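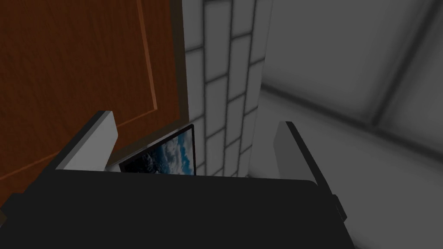
Resenha: "Dornon, a cidade à venda"
Publicado em 20/9/24

O livro-reportagem lançado em julho pela editora Juhl conta como o centro antigo de Dornon foi entregue, quarteirão por quarteirão, a uma concessionária privada. São 345 páginas, capa mole, sem índice remissivo. O texto é assinado por um coletivo de jornalistas e parte de um contrato de concessão que a prefeitura manteve em sigilo até a assinatura.

A primeira metade é a melhor. Os autores reconstroem a licitação vencida pela Trondcombe, mostram as cláusulas que transferiram o risco para o município e seguem as 718 famílias notificadas para deixar o bairro de Endwood. A linguagem é seca e os valores vêm com fonte.

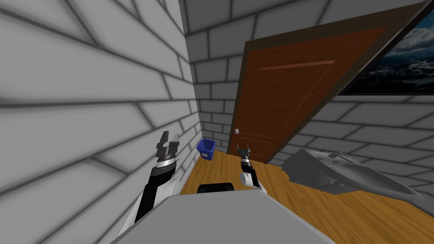

Porta de madeira aberta junto a paredes de tijolo cinza-claro.

A segunda metade perde ritmo. O capítulo sobre as audiências públicas repete material já apresentado, e a comparação com outras concessões portuárias fica na superfície. Faltou ouvir os comerciantes, que aparecem em apenas dois parágrafos, apesar de terem sido os primeiros a receber proposta de saída. 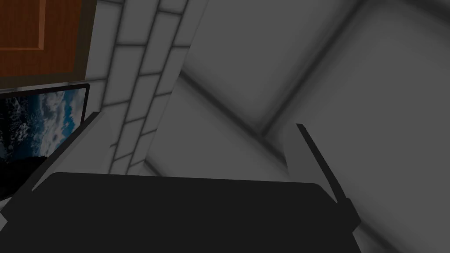 Tempo de leitura: 2 min

O ponto forte é o anexo, com 12 documentos reproduzidos na íntegra, entre eles o aditivo que prorrogou o prazo da concessão sem nova votação na câmara. Quem acompanha política urbana vai consultar essa parte mais de uma vez. A impressão é pequena e as tabelas do aditivo exigem paciência.

Também incomoda a falta de um mapa. O leitor que não conhece Endwood se perde entre ruas e lotes, e a ordem das remoções só se entende com uma planta da cidade ao lado.

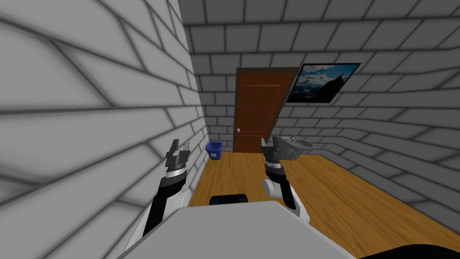

A edição digital tem o mesmo problema e ainda troca a numeração das notas a partir do quarto capítulo. Mandei uma mensagem à editora e recebi a resposta de que a correção sai na próxima tiragem.

Recomendo a edição em papel, principalmente pela primeira metade e pelo anexo.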